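## 4. Setting up the prayer list

Do this section after you have entered your congregation (Section 3) and before you tell anyone the list exists. Once word gets out you will receive requests by phone, by text, on the backs of offering envelopes and in the parking lot, and you will want somewhere to put them.

Fleltance keeps two lists. The **Open List** goes in the bulletin and on the screen in the lobby. The **Quiet List** goes only to the people you name as readers. A request can be on either list or both, and it can move between them at any time.

> **Caution:** Every new request starts on the Quiet List. Please leave it that way. Earlier versions started them on the Open List, and a good many people learned about their neighbor's gallbladder over coffee.

### 4.1 Create the Quiet List

1. Sign in with the office account. The pastor's account also works, if the pastor knows the password.
2. Choose **Lists > New > Quiet**.
3. Give the list a name. "Quiet List" is fine. The Halgate congregation called theirs "Secret," and membership requests tripled.
4. Under **Readers**, add the people who will be praying. Start small. You can add up to 100.
5. Choose how they get it: email, text or printed sheet.
6. Press **Save**, then **Send test**. The test message asks for prayer for a person called Test. Warn your readers, or someone will take a casserole over.

**Note:** Readers can't see one another's names unless you turn on **Show readers**. Some groups like to know who else is praying. Others would find out who else isn't.

### 4.2 Enter a request

1. Choose **Requests > Add**.
2. Type the name the person wants used. First name only is allowed. "A friend" is allowed. "You know who" is allowed, though it does make the reports hard to read.
3. Pick a reason from the menu: illness, surgery, grief, travel, work, thanksgiving or other. You may leave it blank. God is presumed to be informed.
4. In **Details**, write no more than the person has agreed to share. The box holds 2,346 characters. This is a limit and should not be taken as a goal.
5. If there is a surgery, enter the day and hour in **Event**. Readers who get texts will receive a reminder that morning.
6. Tick **Permission given**. The request won't save without it.

> **Caution:** "Permission given" means the person said yes. It doesn't mean that their sister said they wouldn't mind. If the patient is asleep or sedated, ask whoever speaks for them, and enter that person in the **Asked** field.

7. Choose an ending. **Until** stops on a day you pick. **Review** keeps the request going and asks you about it every week. **Open-ended** keeps it going until you take it off yourself.

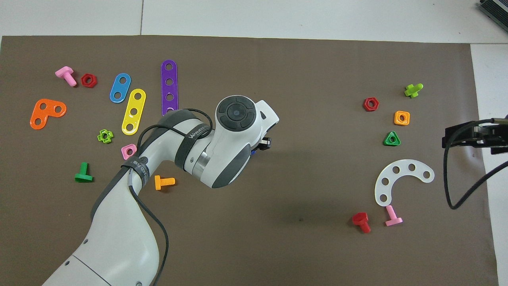
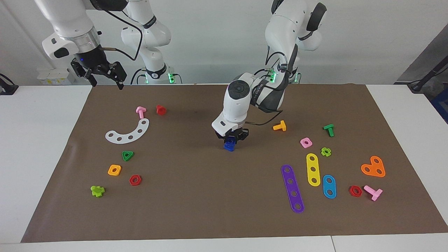
8. Press **Save**. The request shows at the top of the list with a gray dot. The dot turns green when the first reader opens it.

### 4.3 Choose review settings

Lists get long. One of our first churches, Kettani Road, printed theirs in January and found 76 names on it, among them a man who had recovered from his hernia, moved to another state and been elected to something. He was touched to hear it.

1. Choose **Lists > Settings > Review**.
2. Set **Ask me every** to one week for illness and surgery, and one month for everything else.
3. Set **Who gets asked**. Pick someone who will call the family before answering. Guessing is quicker and has led to some very awkward Sundays.
4. Decide what happens when a review is ignored. We suggest **Keep and nag**. The other setting, **Remove**, is there for offices that enjoy explaining themselves.

**Note:** For a long illness, consider turning reviews off and choosing Open-ended. Being asked every Tuesday whether your husband is better yet gets old when the answer is no. Put a note on your own calendar and call when you'd call anyway.

### 4.4 When there is news

Open the request and choose **Update**. You will be offered four kinds.

- **Better.** Sends the news and asks whether to end the request. You don't have to. Plenty of people would like to be prayed for through physical therapy.
- **No change.** Sends a short line so readers know they haven't been forgotten, and neither has the patient.
- **Worse.** Sends to the Quiet List only, even when the request is also on the Open List. Bulletin copy is held until you release it.
- **Died.** Stops all reminders at once, including any already waiting to go out. The request moves to a holding page where you can start a new one for the family when they are ready.

> **Caution:** Use **Died** and don't just delete the request. Deleting leaves the reminders in the text queue for up to 2 hours, and one of those could reach the family. This is the one place in the manual where we'd ask you to read the sentence again.

There is no update kind called "Answered." We had one. The letters we got about it were long and well argued and came from every side, so we took it out and left you the **Details** box.

### 4.5 Print the bulletin copy

1. Choose **Lists > Open > Print**.
2. Pick **Names only** or **Names and reasons**. Names only fits in a narrow column and starts fewer conversations.
3. Check the preview by eye. Flokex will catch a doubled name but won't notice that the spelling checker has turned Mr. Pruitt into Mr. Fruit.
4. Press **Print**. The sheet takes about a minute on the church office printer, once the church office printer has been spoken to.

**If the sheet comes out blank:** you have no requests on the Open List. Look at the Quiet List before you announce from the pulpit that everyone is well.

**If a name appears that shouldn't:** move the request to Quiet, print again, and collect the old sheets from the pews. Check the choir loft too. They keep everything.

**If somebody is upset that they weren't listed:** go back to 4.2, and bring them a chair.

Readers who want to send a card or sit with someone at the hospital need the visiting page, covered in Section 5.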